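The Sturadgate Fault

The arm at Sturadgate stopped at twenty past four with a mug in its jaws. It had hung 162 mugs that shift. Gebremedhin Ejigu put down his tea and went over to look.

The screen said the grip was closed and the load was correct. Both things were true. He typed the release command and the screen said the grip was open, which it wasn't. He wrote the time in the book and pressed the stop.

The rule at Flirura was that you waited eighteen seconds after a stop before you crossed the yellow line. Gebremedhin had written the rule himself in January, after the arm at Kekside swung back on a fitter and broke his wrist. He counted to 18 and crossed. When he had his hand on the mug the arm moved.

It didn't move far. It lifted the mug to the height of a hook that wasn't there, turned its wrist and let go. The mug broke on the floor. Gebremedhin stood with his hand where it had been and looked at the lamp on the cabinet, which was red, meaning no power to the joints.

He walked back over the line, pulled the main breaker and rang Gebreyes.

"Was anyone hurt?" she asked.

"No. One mug."

"Then what is it?"

"It moved on red."

She was quiet for a while. She told him to leave the breaker out and touch nothing else, and she drove over with the log reader on the passenger seat. They sat on two crates and went through the log line by line. At line 774 the stop came in. At the next line the controller noted it and cut the lamp circuit over to red. The joints were on a different relay, and that relay had welded shut, perhaps days ago. The arm had been waiting for the grip to clear. When his hand took the weight off, it finished the job.

"So the lamp only tells you about the lamp," she said.

He wrote that down as well, in his own words. The next morning they went through to the teaching room, where the moves were recorded by hand. 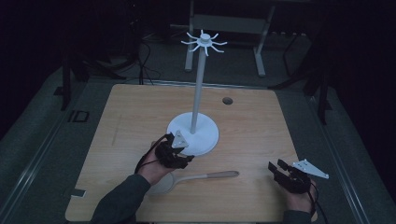

Why had the arm moved after the stop was pressed?

The joint relay had welded shut, so the motors still had power while the lamp showed red.

The report went in with his name first. The relay was changed at Sturadgate and then at Kekside, where they found the same fault. Gebremedhin crossed out the old rule and wrote a new one about the breaker. Then he swept up the mug, which had been left where it fell until the report was signed.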